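Home | About | Plodevent Night | Donate | FAQ | Contact

Plodevent Night: your questions, answered as patiently as we can manage

What is it?
The Toom Fund's yearly dinner and auction, held each November in the Stumer Hall. It pays for music lessons for kids whose parents would otherwise be spared the recorder.

How much is a ticket?
$200, or $300 if you'd like to sit near the stage. Sitting further from the stage is free of extra charge and, in some years, worth more.
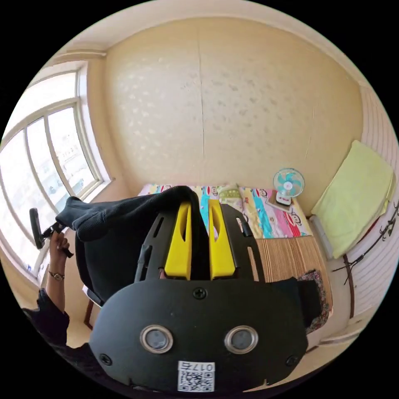

Can I bring my own wine?
No. The bar licence is very clear on this, and so was the inspector.

What should I wear?
Something with a collar, or something that distracts from the lack of one.

How does the auction work?
Raise your paddle and you've bought it. Waving to a friend counts. Last year's weekend at Plillach went for $2224 to a man greeting his cousin.

Do I get a tax receipt?
Yes, for the part that isn't dinner. Han-gyeol Kong mails them out in the new year. Please don't ring before then to ask where yours is.

Is there parking?
There's a lot behind the hall. It fills by 6:30 p.m.

Print this page | E-mail this page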